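Speaker notes, Oct 24, 2020
Putting under pressure: what our club learned from one season of records
Speaker: Deok-su Yang, Bondden Golf Club

Slide 1. Good morning. Thank Rowena Dagdag for the invitation and for fixing my slides. Say my name slowly, people will ask later how to spell it. Say that English is my third language, so please stop me if a word is not clear.

Slide 2. Why putting. At Bondden we always talked about the driver. In the bar, in the lessons, in the car park. But when Tamsin Crenshaw started to write down where the members lose their strokes, the longest part of her list was on the green. I did not believe her in the beginning. I had just bought a new driver.

(Pause here. If they laugh, wait.)

Slide 3. What we recorded. We had 359 rounds, all from members, all played on our own course. For each hole the player wrote the number of putts and the length of the first putt in steps. Steps are not exact and I know this. Yoon-hee Lim has short steps and I have long ones. We asked everybody to walk the same line before the season so they could compare, and most of them did it.

Slide 4. The players. 40 members joined in the beginning, with mixed handicaps. Later 13 of them stopped sending cards. Do not say names! Two of them are maybe in this room.

Slide 5. First result. The three-putt does not come mainly from the short putt that is missed. It comes from the first putt that stops too far away. Show with the hands: direction mistake small, distance mistake big. Repeat this, it is the main point of the talk.

Ask the room: who practices long putts before a round? Wait for hands. Then ask who practices from the distance where they had the last three-putt.

Slide 6. Pressure. In July we played the match against Hwang, and the cards from this match look different. Our players left the first putt short much more often than in the friendly rounds. Rajkumari Grewal was captain that day and she thinks they were afraid to go past the hole. My own opinion is that the greens were slower after the rain. We still disagree and she will probably say so in the discussion, so leave time for her.

Slide 7. The drill. Put a tee in the ground at long distance, then a second one a club length behind the hole. The ball must finish between the hole and the second tee. Two balls only, then change the place. If you use ten balls, you learn that one putt very well and you never meet it again on the course. Write the result on the back of the card.

If there is a question about indoor mats: the mat at Drultska is fast and flat, good for the start line, not good for distance. Do not spend long on this.

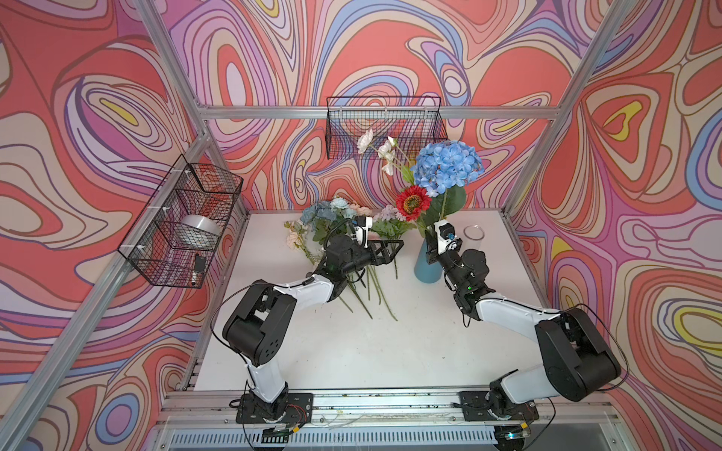

Page 2

Slide 8. What we changed. Before each home match the team now goes to the practice green first and to the range after. It was the other way for many years. Some older members were not happy, and one wrote me a long letter, very polite. We kept the new order.

Slide 9. What I cannot tell you. We had no second club with the same records, so I cannot say if our problem is also yours. Sadov has promised to keep cards next season. If other clubs want the card, Tamsin has copies at the desk near the door.

Slide 10. Thanks. Rowena, Tamsin, Yoon-hee, Rajkumari, and all members who sent cards, also the bad ones.

Questions. If nobody asks, ask Rajkumari about the rain.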